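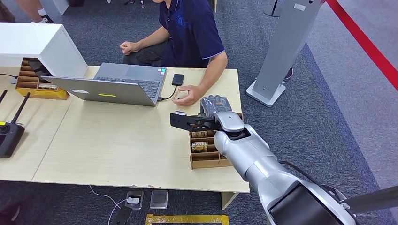 Lurnness 웨어러블 개발센터 방문 보고

1. 방문 개요

본 보고는 7월 20일 실시한 Lurnness 웨어러블 개발센터 및 부속 시험동 방문의 결과를 정리한 것이다. 방문은 당 협회 소비자기기분과의 연간 계획에 따라 이루어졌으며, 음성 제어 기능을 갖춘 손목형 기기의 개발 현황과 품질 검증 절차를 확인하는 데 목적을 두었다. 방문단은 분과 위원과 사무국 직원으로 구성되었고, 현지에서는 개발센터장 Zoriana Lytvynenko와 음성인터페이스팀 책임연구원 Apinya Rattanakul이 안내와 설명을 맡았다.

일정은 오전의 사업 현황 설명과 시험동 견학, 오후의 음성 기능 시연 및 질의응답으로 진행되었다. 시험동 내 일부 구역은 미공개 제품을 취급하는 관계로 출입이 제한되었으며, 해당 구역에 관한 내용은 본 보고에 포함하지 않는다.

2. 기관 현황

Lurnness는 손목시계형 기기와 그 운영 소프트웨어를 함께 개발하는 기업으로, 개발센터에는 현재 276명이 근무하고 있다. 인력의 과반은 소프트웨어 직군이며, 나머지는 기구 설계, 센서, 품질보증 부문에 배치되어 있다. 주력 제품군은 보급형인 Prusico와 운동 기록에 중점을 둔 Wema의 두 계열로 나뉜다. 두 계열은 외형과 가격대가 다르나 동일한 운영 소프트웨어인 Phetsri를 사용한다.

Lytvynenko 센터장의 설명에 따르면 운영 소프트웨어를 하나로 통합한 것은 비교적 최근의 일이다. 종전에는 계열별로 별도의 소프트웨어를 유지하였고, 같은 결함을 두 번 수정해야 하는 일이 잦았다고 한다. 통합 이후 갱신 배포 주기는 짧아졌으나, 구형 기기에서 화면 전환이 느려졌다는 이용자 의견이 접수되어 현재 별도의 경량 구성을 준비하고 있다.

3. 시험동 견학

3.1 방수 및 내구 시험

시험동 1층에는 방수 시험조와 낙하 시험기, 시곗줄 굽힘 시험기가 설치되어 있다. 시곗줄 시험은 재질별로 구분하여 실시하며, 합성고무 재질은 땀 성분을 모사한 용액에 담근 뒤 굽힘 시험을 거친다. 담당자는 소비자 문의 가운데 본체보다 시곗줄과 연결 핀에 관한 사항이 많다는 점을 들어 이 공정의 비중을 높였다고 설명하였다.

방수 시험은 출고 전 표본 검사와 설계 단계의 전수 검사로 구분된다. 방문단은 표본 추출 기준을 문의하였으며, 생산 묶음의 크기와 직전 묶음의 불량 이력을 함께 반영한다는 답변을 받았다. 구체적인 산식은 내부 자료로 분류되어 제공되지 않았다.

3.2 심박 및 운동량 측정 시험

2층의 측정 시험실에서는 러닝머신과 실내 자전거를 이용하여 심박 측정값을 흉부 착용형 기준 장비와 비교한다. 시험 참가자는 외부에서 모집하고, 손목 둘레와 피부색, 체모의 정도가 고르게 분포하도록 관리한다. 누적 참가자는 400명이며, 참가자 정보는 가명 처리하여 보관한다.

연구진은 달리기와 같이 팔의 움직임이 규칙적인 운동에서는 오차가 작은 반면, 근력 운동이나 손목을 꺾는 동작이 많은 종목에서는 여전히 개선이 필요하다고 밝혔다. Wema 계열의 차기 제품에는 광학 센서의 배치를 변경한 부품이 적용될 예정이다. 다만 해당 부품의 양산 일정은 확정되지 않았다.

3.3 전지 수명 시험

전지 시험은 항온실에서 이루어진다. 제조사가 안내하는 사용 시간은 통상적인 사용 양태를 가정한 값이나, 실제 이용자는 화면 상시 켜짐 기능이나 위성 위치 확인 기능을 길게 사용하는 경우가 있다. Lurnness는 이러한 차이를 반영하기 위하여 9개의 사용 유형을 설정하고 유형별 사용 시간을 각각 측정한다. 현재 제품 포장에는 대표값 하나만 표기되어 있으며, 방문단은 유형별 수치를 누리집에 함께 공개할 것을 제안하였다. 센터 측은 긍정적으로 검토하겠다고 답하였다.

4. 음성 기능 시연

오후에는 Rattanakul 책임연구원의 진행으로 Phetsri의 음성 명령 기능을 시연하였다. 시연 항목은 일정 조회, 알람 설정, 날씨 안내, 조명 등 가정 내 기기의 제어였다. 손목을 들어 올린 뒤 단추를 누르고 말하는 방식과 호출어로 시작하는 방식이 모두 제공되며, 출고 시에는 단추 방식만 활성화되어 있다. 이는 의도하지 않은 음성 수집을 줄이기 위한 조치라고 한다.

조용한 실내에서는 대부분의 명령이 한 번에 처리되었다. 이어 녹음된 거리 소음을 재생한 상태에서 같은 명령을 반복하였는데, 짧은 명령은 무리 없이 인식되었으나 고유명사가 포함된 일정 등록에서는 재입력이 필요한 경우가 있었다. 한국어의 경우 존대 표현과 축약 표현이 섞인 문장의 처리 정확도가 영어에 미치지 못하며, 이를 보완한 갱신판을 9월에 배포할 계획이다.

Prusico 계열에는 스피커가 내장되어 있지 않아 응답이 화면의 글자로만 표시된다. 시각에 제약이 있는 이용자에게는 불편이 클 수 있다는 의견이 방문단에서 제기되었다. 연구진은 연결된 휴대전화나 이어폰을 통하여 응답을 들려주는 설정이 있음을 안내하였으나, 설정 메뉴의 깊은 단계에 위치하여 찾기 어렵다는 점은 인정하였다.

5. 질의응답 주요 내용

음성 자료의 보관 기간에 관하여는, 명령 처리가 끝난 음성은 원칙적으로 저장하지 않으며 이용자가 품질 개선에 동의한 경우에 한하여 보관한다는 답변이 있었다. 동의 철회는 휴대전화 연동 앱에서 할 수 있다.

소프트웨어 지원 기간에 관하여는, 판매 종료 후 2년간 보안 갱신을 제공한다고 답하였다. 방문단은 기간의 기산점을 제품 안내문에 명확히 기재할 필요가 있다는 의견을 전달하였다.

타사 휴대전화와의 호환성에 관하여는, 알림 수신과 운동 기록 동기화는 기종에 관계없이 동일하게 제공되나 문자 회신 기능은 휴대전화 운영체제의 제약으로 일부 기종에서 사용할 수 없다고 한다. 수리 부품의 공급과 관련하여서는 시곗줄과 충전 거치대는 개별 구매가 가능하며, 전지 교체는 지정 수리점에서만 이루어진다.

6. 종합 의견

개발센터의 시험 설비와 절차는 전반적으로 체계적으로 운영되고 있는 것으로 판단된다. 특히 측정 시험 참가자의 신체 조건을 고르게 구성하려는 노력은 다른 회원사에도 참고가 될 만하다. 반면 전지 사용 시간의 표기 방식, 음성 응답의 접근성, 지원 기간 안내의 명확성은 보완이 요구된다.

사무국은 상기 제안 사항을 문서로 정리하여 Lurnness 측에 송부하고, 회신 내용을 차기 분과 회의에 보고할 예정이다. 음성 기능 갱신판이 배포된 후에는 동일한 항목으로 재시연을 요청하기로 하였다. 시연 항목표와 질의 목록은 분과 자료실에서 열람할 수 있다.

작성: 소비자기기분과 사무국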